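April 26, 2024
Workcell notes, Danham shop, bench side

Reseated both arm bases on the front rail this morning. Left base had crept inboard by 2 mm over the last batch of runs. Torqued the clamps again and put paint marker across the joint so any further movement shows. Re-ran the home routine on both arms, offsets saved under config 302.

Left gripper still closes late on the smooth bottles. Ashton Mudgway thinks it is the current limit, I think it is the pad material. Raised the limit one step and left the pads alone so we change a single thing at a time. Cable on the left arm needs another tie before the wrist; it goes tight when the forearm is fully extended.
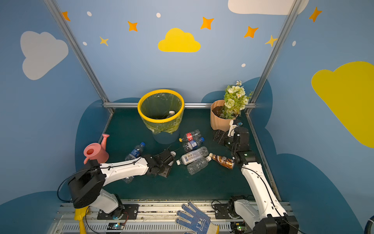
Bottle pickup layout, both arms over the floor. Bin at back, flower pot in the right corner.

Bottle layout is random on purpose. Please don't line them up between runs. Mixed labels and caps stay in, including the brown one, which the detector confuses with the dark teal floor when the lights are low. The plant is artificial, so the soil only has to look right. Keep the right arm slow near the pot. Approach speed is capped in the Okow script and the cap should stay there.

Controller log rolls over at 2000 lines and we lost the start of the January session that way. Munshi branch writes to a new file per run. Not merged yet.

To do:
Cable tie, left arm
Order softer pads from Loretti
Check paint marks after the next batch
Merge log fix
Move the glove and the yellow-handled tool off the front before homing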